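Sarby – Taller de orden y separación de residuos

Inicio | Quiénes somos | Talleres | Materiales | Contacto

Quiénes somos

Sarby. Taller chico, en Navarrete, segundo piso, entrada por el costado (el timbre de la calle no suena, golpear). Enseñamos a separar y a ordenar. Botellas, latas, cajas, papeles, lo que se junta en una casa, en una oficina o en una sala de clases y termina todo en la misma bolsa.

Esta página la tenemos pendiente hace rato. Va así por mientras, después la arreglamos.

Cómo partió

Javiera Quezada trabajaba en el casino de un colegio. Javiera Domínguez hacía clases en el mismo colegio, cuarto básico. Dos Javieras, de ahí los apellidos en todos los correos. El colegio compró unos contenedores grandes de colores, carísimos, con tapa a pedal. A la semana tenían de todo adentro: cáscaras de plátano en el del papel, yogures a medio comer en el de los plásticos. Las tapas daban flojera. Los niños chicos no alcanzaban.

Entonces pusieron cajas bajas arriba de una mesa, sin tapa, con un letrero hecho a mano colgando por delante. Funcionó bastante mejor. Otro curso pidió lo mismo, después una oficina de contabilidad, después la biblioteca. El taller abrió sus puertas el 29 de abril de 2023, con mesas prestadas y un hervidor.

El nombre no significa nada. Estaba libre.

Qué hacemos

Talleres para cursos. Una mañana. Se trabaja de pie, en mesas largas, con envases de verdad que trae cada alumno desde su casa. Enjuagados, por favor. Lo pedimos en la circular y lo volvemos a pedir aquí.

Talleres para empresas. Más cortos, a la hora de colación si hace falta. Vamos nosotros o vienen ustedes. Con Parken hicimos todo el piso de administración y la bodega; la bodega costó más, había ocho años de embalaje guardado "por si acaso".

Armado de puntos de separación. Vamos, miramos dónde se junta la basura, ponemos las cajas ahí. No donde se ven bonitas. Volvemos al mes a revisar qué quedó mal puesto y cambiamos los letreros que no se entienden.

Orden de bodegas y salas de materiales. Esto lo ve Efraín. Cotización aparte.

No hacemos: retiro de residuos, compostaje, charlas de motivación. Nos preguntan harto por el retiro. No tenemos camión.

En cifras, ya que las piden los que postulan a fondos: 1.177 personas pasaron por los talleres hasta marzo, 40 cursos, 2 sedes (Navarrete y la sala que nos presta Odance los inviernos). La meta es llegar a 2.000 personas. Sin fecha.

Quiénes trabajamos aquí

Javiera Quezada – talleres de empresas, agenda, facturas. Si no contesta el teléfono está en taller, escribir.

Javiera Domínguez – programa escolar y fichas para profesores. Las fichas nuevas de primer ciclo están casi listas, falta revisar la parte del vidrio.

Efraín Yupanqui – bodegas, muebles, todo lo que se mide y se atornilla. Llegó a arreglar una repisa y se quedó.

Rocío Iturra – letreros y materiales impresos. Defiende el plumón negro y la mayúscula contra cualquier tipografía que le propongan. Tiene razón casi siempre.

Abelardo Gallardo – recepción de envases, lavado, inventario. Media jornada. Con él hay que coordinar las donaciones, no dejarlas en la escalera.

Cómo trabajamos

Sin tapas. Sin pedales. Una caja que hay que abrir es una caja que se salta, sobre todo con las manos ocupadas.

Cajas blandas, de tela, con forro. Pesan poco, no suenan, se doblan y caben en la maleta del auto. El forro oscuro disimula las manchas pero hay que lavarlo igual. Para vidrio no sirven, para vidrio usamos otra cosa y se explica aparte.

Letrero grande y corto. Colgado hacia el lado de la persona que bota, no hacia la pared. Parece obvio, hemos visto de todo. Letra a mano, que se lea de lejos. Si alguien pregunta "¿y esto dónde va?" más de una vez, el letrero se cambia ese mismo día.

Pocas categorías. Partimos con pocas y se agregan si de verdad hacen falta. Un punto con siete cajas se ve muy completo y al final lo usa solamente quien lo diseñó.

Un envase a la vez. Tomar, mirar, decidir, soltar. En los cursos esto cuesta, todos quieren vaciar la bolsa completa arriba de la mesa y repartir con los dos brazos. La primera ronda la hacemos lenta a propósito. La segunda ya sale sola.

La tapa de la botella. Pregunta de todos los talleres. Depende de quién retira en su comuna, consultar antes. Nosotros en la mesa la dejamos puesta y despues conversamos.

Las latas no se aplastan en el taller. Cortan. En la casa cada uno verá.

Lo que hay en la sala

La sala no es grande. Lo anotamos acá porque los colegios siempre preguntan antes de venir:

– Mesas largas, altura de adulto. Para primero y segundo básico tenemos tarimas, avisar al reservar.

– Lavadero al fondo con agua fría. Un solo lavadero, se hace fila.

– Perchero. Las mochilas quedan ahí, no debajo de las mesas.

– Repisa de envases raros: tetras con tapa metalizada, tubos, blísters, bandejas negras. Se pueden tocar. Se aceptan aportes, los raros de verdad.

– Letreros en blanco y plumones para que cada grupo escriba los suyos y se los lleve.

– Mesa de práctica, armada siempre igual: cajas de tela gris con forro azul marino en el borde de adelante, los letreros en mayúsculas colgando, y arriba lo que toque separar. Una botella plástica y una lata roja, por ejemplo.

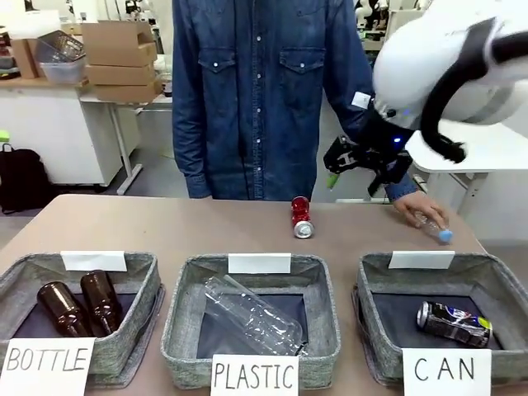 Para visitarnos o pedir un taller

Escribir con el número de personas, la edad y si tienen patio o sala donde trabajar. Con eso cotizamos. Respondemos en la semana, en marzo nos demoramos mas porque entran todos los colegios juntos.

Colegios municipales: preguntar por los cupos liberados. Hay pocos, se van rápido.

Donaciones de envases limpios: por la mañana, con Abelardo. Hoy nos sobran botellas y nos faltan latas y cajas chicas de cartón. Ropa no recibimos, pilas tampoco.

Estacionamiento no hay. La micro para en la esquina.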